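Semico Blue Network Patch Cable
Supplied by Jultora Equipment Services, Ekstead
Catalog section: Cabling and Connections
Item 148

The Semico blue patch cable is intended for fixed connections between network switches, wall outlets and desk equipment. It is offered to schools, clinics, libraries and public offices that hold an account with Jultora.

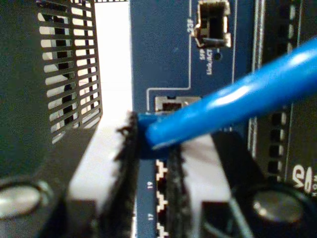
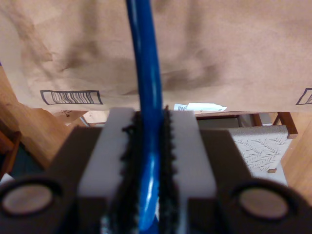

The cable has a round jacket with a smooth, glossy finish. It may be wiped with a dry cloth. Solvent cleaners should not be used on the jacket or on the connectors.

Specification
Type: Ethernet patch cable
Jacket color: blue
Connector color: blue
Available lengths: 7 feet and 11 feet
Use: indoor only
Pack size: single

Selecting a length
Customers are advised to measure the full path of the cable, including any vertical run at the side of the cabinet, before placing an order. The shorter length is suitable for most connections within one cabinet. A cable should not be pulled tight between two ports, and any spare length should be gathered in a wide loop.

Fitting
Line up the connector with the port and push it in straight until it is fully seated. Do not force a connector that meets resistance; withdraw it and check which way it is facing. Patch cables are not suitable for SFP openings, which accept a separate module. Record the port number at both ends before closing the cabinet.

Related items
Gachanja cable labels, sheet
Gachanja hook-and-loop ties, roll
Semico blank port covers, bag

Ordering and returns
Orders received before noon are normally sent from the Ekstead warehouse on the same working day. Unused cables may be returned within 31 days of delivery, together with the packing slip. Cables that have been trimmed or fitted with other connectors cannot be accepted. Account holders who require a written quotation should include the item number and the required length with their request.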